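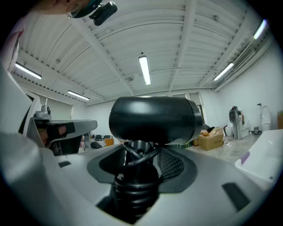

Section 4 – Setting out the room before a session. Do this bit first, before anyone unpacks. The Stodar plan assumes an open workspace with a clear floor and decent overhead light, so start by looking up. Tube lights on a white ceiling with beams across, like these, are fine as they are, no extra lamps needed. All tubes on. If one flickers, report it and carry on with the rest. Chairs come later (step 5), a pair can stay out on the floor in the meantime.

1. Switch on all ceiling lights. Main switch first, then the far bank. Give them a minute.
2. Sweep the floor. Dry broom only. Pale floors show every mark, so do the corners too.
3. Mark the walkway with the Zinside tape (part no. 3517). Keep it 900 mm wide the whole way, door to back wall. Measure it, dont guess.
4. Put the tables along the back wall. Leave a hand's width behind for plugs.
5. Chairs. Stack the spares, no more than 4 high. The rest go by the tables, backs to the wall, never in the walkway.
6. Cables. Along the wall or under a cover strip. Gather up loose lengths and tie them, not too tight.
7. Walk the route once with your arms full. If you bump anything, move it and walk it again.

**Note:** Prallau tables have one adjustable foot, usually the back left. Turn clockwise to raise. Half a turn is normaly plenty.

**Note:** Small bits left on the floor (bags, cups, cones) go in the tray by the door. Check the tray on Tuesday, bin what's unclaimed.

**Caution:** Never hang anything from the ceiling beams or the light fittings. No banners, no cable hooks, no string. Ask for the Dimitriou stand if you need height – it's in the store cupboard, order code 986.

**Caution:** Don't stand on chairs to reach a tube. Lights off, proper steps, second person holding.

### If the light is still poor

- Blinds up first.
- Turn the tables so people aren't working in their own shadow.
- Still dim – write the tube's position on the fault sheet (left, centre, right, far wall) and leave the sheet on the door.

### Packing away

Same steps backwards, except the tape. Tape stays down unless the edges have lifted. Lights off last, far bank then main switch. Section 5 covers the store cupboard.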